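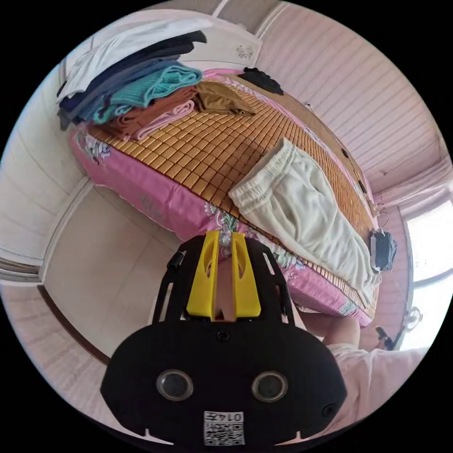
How do I know a print is an original?

I look at every sheet under a loupe and in raking light before it gets listed, and the listing says what I found: etching, woodcut, lithograph, or later reproduction. Reproductions are always called reproductions. I do sell a few, mostly old book plates, and they're priced like it.

Who's behind the shop?

Me, Su-bin Cha! I started Idbridge Prints selling doubles from my own drawers, and I still do all the buying, listing and packing. Solange Bastos handles the framing orders two towns over in Dronside and knows far more about mat board than I ever will. If you write in about a frame, it's probably her who answers.

What's the difference between a print run and an edition?

People use them as if they were the same thing, and for older work it doesn't matter much. An edition is a fixed number the artist or publisher commits to, usually penciled in the margin as a fraction. A run is just however many came off the press. Most prints made before the late 1800s had no stated edition at all, so please don't be put off if there's no number on yours.

Does a lower number in the edition mean a better impression?

Not usually (I know, I know, everyone wants number one). Sheets often got numbered in whatever order they came out of the drying stack. With drypoint it can matter, since the burr wears down quickly, but even then I'd go by how the lines look. Ask me for a close-up and I'll send one.

What does "foxing" mean in your listings?

Those rusty brown freckles you get on old paper. Light foxing in the margins disappears under a mat and I knock the price down for it anyway. If it runs into the image I say so, with a detail photo.

What's the oldest thing you have?

A small engraving of a river town, dated 1591 in the plate. It's been trimmed right to the platemark and someone had glued it into an album, so it isn't worth a fortune, but I'm very fond of it. The date in the plate tells you when the plate was cut, by the way. The sheet itself could have been pulled years later, and I think this one was.

How much do you have in stock?

Around 400 sheets are on the site at any time. There are more in the flat files waiting for me to finish researching them, and I'm slow at that part, especially in July when I close up for a while.

Can I hang a print in my bedroom?

Sure, and I'd pick it over a bathroom or kitchen every time. Stay off the wall that gets direct sun, don't hang it over a radiator, and use UV glass if the paper is old. Anything above a headboard should go on two hooks, not one.

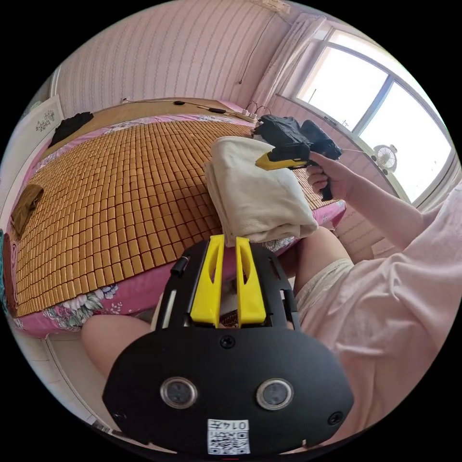

Gripper with yellow fingers, facing a bed.

Should I frame it or keep it in a folder?

Either is fine! I rotate mine. Whatever you choose, the paper touching the print should be acid-free, and please, no tape. Hinges made from Japanese tissue and wheat starch paste come off again with a little moisture. The sticky stuff from the drugstore does not, and I've spent whole evenings regretting what a previous owner did with it.

Do you have anything by Batista?

The Batista woodcuts come up a lot in my inbox. I had two of the harbor series and both sold, and I'm always looking for more. Send me a note and I'll put you on the list. The list is a notebook, but it works.

How do you ship?

Flat, between two boards, inside a Tarnex mailer. Anything bigger than the mailer gets rolled, unless it's brittle, and then I'll write to you first so we can work something out. Orders leave within 5 days. If you need it sooner for a birthday, tell me at checkout and I'll see what I can do.

Can I return something?

You have 5 days from delivery, and you don't have to give me a reason. Sometimes a picture just doesn't look the way you hoped on your own wall. Send it back in the same packing and I'll refund the price of the print. Framed pieces are made to order, so those can't come back unless they arrive damaged.

Will you look at something I inherited?

Happy to, as long as you don't need a formal appraisal. Email me the front, the back, and one close shot of any signature or stamp, plus the size of the sheet. Mornings before 10 are when I go through these, so give me a little time to reply.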